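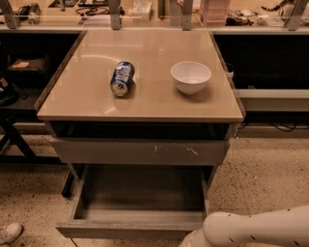

상판 위의 캔과 흰 그릇, 아래 서랍은 열린 상태

**스컬리 노선 감편, 6월까지**

급하게 씁니다. 어제 저녁에야 공문 받음.

두바노항공이 스컬리 노선을 줄입니다. 주 8회에서 주 4회로. 12월 15일 토요일부터 바로 적용. 화물편 2회는 그대로 간다고 하네요. 공문에 적힌 이유는 연료비랑 정비 일정, 딱 두 줄. 복원 시점은 6월 "검토"라고만 되어 있고 확정 아님.

이미 표 끊으신 분들:

- 없어진 편 예약자는 수수료 없이 변경 가능. 단 같은 노선만
- 환불은 구매처로. 얀센여행사에서 사신 분은 얀센으로 직접 연락하세요, 두바노 콜센터에서는 안 받아줍니다
- 하틱스 앱에는 아직 옛날 시간표가 떠 있슴. 믿지 마시고 공항 홈페이지 확인

두바노 지점장 케르스틴 슈튀버 씨하고 짧게 통화했습니다. 겨울 탑승률이 생각보다 안 나왔다, 철수는 아니다, 여기까지. 보조금 얘기 꺼내니까 본사에 물어보라고. 본사는 아직 답 없음.

공항 쪽 로스비타 게를라흐 씨는 분위기가 좀 달랐어요. 다른 항공사 두 곳과 얘기 중이라는데 이름은 못 밝힌답니다. 88인승 기종이면 지금 활주로로도 충분하고, 야간 운항 제한만 풀리면 봄에라도 띄울 수 있다고. 그 제한이 몇년째 안 풀리고 있는 게 문제지만요.

환승하시는 분들은 특히 조심. 아침편이 거의 다 빠져서 당일 연결이 안 되는 날이 생깁니다. 따로따로 끊은 표는 뒤편을 놓쳐도 보상 없어요. 한 예약으로 묶인 표면 항공사가 다음 편을 잡아줘야 하니까 예약번호부터 확인해 보세요.

공항 셔틀버스 시간도 바뀔 것 같은데 버스 회사는 다음주에 공지한다고만 합니다. 주차장 요금은 변동 없음.

새 시간표 나오는대로 다음 호에 싣겠습니다. 변경이나 환불 거절당하신 분은 이 메일에 그냥 답장 주세요. 거절 문자 캡처 있으면 같이 보내주시고요.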